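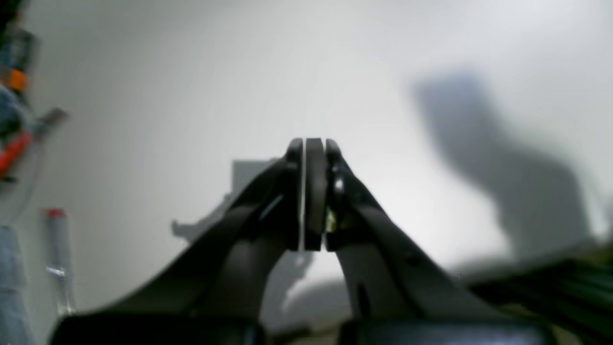
Wrist camera view with the fingers closed on a part. Both fingertips and the top of the part are in sight.

Flat parts tipping in the gripper after a pad change

Posted by Elsa Wallin, May 2026

Hello all! I look after a small bench arm at Trallska that picks up thin, flat plastic tabs and stands them in a slotted tray. It's a lovely little machine and I've become far too fond of it. We changed the fingertip pads at 3,000 picks as the maintenance sheet says, and ever since then some of the tabs lean over when the arm lifts them. It dropped 9 in yesterday's run of 694, which is miles worse than before. Same tabs, same tray, same program. I've already cleaned the pads and put the grip force up a notch. Should I keep going up, or have I fitted something wrong? The wrist view is at the top of the page.

Gøran Kvam

Put the force back where it was! More squeeze on a thin part makes it tip faster if the pads aren't parallel, and I'd bet on that first. There's a bright line down the left side of your part in the picture. Might be the edge of the part, might be daylight between it and the pad, and I couldn't swear to either from one view. Easy to check, though, and rather satisfying:

Stop the arm and lock it out as you normally would.
Slacken the screws on both pads, just enough that they can shift.
Put a flat steel gauge between the tips and close the fingers by hand or at the lowest force.
Nip the screws up a little at a time, swapping from side to side.
Open up, take the gauge out, close on a slip of paper and pull. It should drag the same at the top of the pad as at the bottom.

We had this on our Jondine cell and it was a crumb of old glue behind one pad. Scrape the seat properly before you do any of the above, I forgot to put that first.

Li-hua Liu

try new pads, ours go shiny really quickly. did you do both sides or only one?

Ingegerd Hovland

Gøran's paper trick is brilliant, I use it all the time. One thing to add: after you move the pads, teach the closing position again. New pads are often thicker than the worn ones, so the fingers meet the part early and one side can nudge it over before the other arrives. Run it at slow speed for six picks and watch from the side. If the tab shifts sideways as the fingers close, your centre is off and no amount of pad fiddling will cure it.

Also save a wrist camera picture once it's running nicely. I keep one for each gripper, with the pad change date in the file name, and it makes the next change so much quicker!

Elsa Wallin

Both sides, Li-hua, from the same packet. Thank you all, I'm off to find the gauge and a scraper!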